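Home / About / Samples / FAQ / Contact

Fiore Proofreading: Your Questions

I get a lot of the same emails, so I've put my replies on one page. If yours isn't covered, write to me and I'll probably add it (that's how the bit about footnotes got in). — Gemma Farina

What do you proofread?

Novels, memoirs, family histories, dissertations, parish newsletters, one very long cookery book. I like family histories best, I'll admit it! I don't do legal contracts, and I don't do poetry unless you and I have already worked together, as I'm far too tempted to meddle with the line breaks.

Is proofreading the same as editing?

No, and it's worth sorting out before you pay me. I look for spelling, punctuation, missing words, repeated words, names that change halfway through and chapters numbered twice. If your villain is dull or your second half drags, I might mention it in a friendly note at the end, but I won't rewrite anything. For that you want an editor, and I usually send people to Pierina Sanna, who edited two of my favourite clients and is much braver than me.

Can I see how you work before I commit?

Yes please! Send me 2000 words from the middle of your document and I'll do them free. Please don't send the opening. Everyone has polished their opening to death and it tells me nothing about the rest.

How long will it take?

A short story or a newsletter comes back in 5 working days. A full novel takes four weeks once I've started it, and there's normally a queue before that. April is dreadful because of dissertations, so if you're a student, book your place early even if you haven't written a word yet.

What file should I send?

Word, or anything that opens in Word. I mark everything with tracked changes so you can say yes or no to each one. PDFs are fine for a last look before printing, but I can only add comments to those, and it takes me longer, so it costs a bit more. Please don't paste your book into the body of an email. (It has happened, more than once.)

Will you change my style?

I hope not. If you write "ain't" in dialogue, it stays. If you never use semicolons, I won't sneak them in. I do keep a style sheet for each job — how you spell "grey", whether it's "Mum" or "mum", that sort of thing — and you get a copy at the end, which is handy if there's a sequel.

What about footnotes?

Thank you, Lino Cattaneo, for asking this five times until I gave a proper answer. I check that the numbers run in order and that the punctuation is consistent. I don't check that your sources say what you say they say.

Do you use a spelling checker?

I run one at the very end, after two slow read-throughs, the second of them out loud. It catches the odd double space I've stopped seeing. It also thinks every surname in the world is a mistake, so I'd never let it loose on its own.

Can I phone you?

Mornings are best. I read aloud after lunch and I tend to ignore the phone until I've finished the chapter.
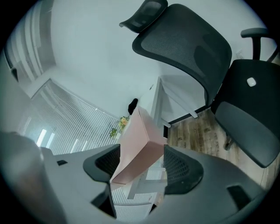

If I don't pick up, leave a message with your name and the title of your piece, and I'll ring you back before tea.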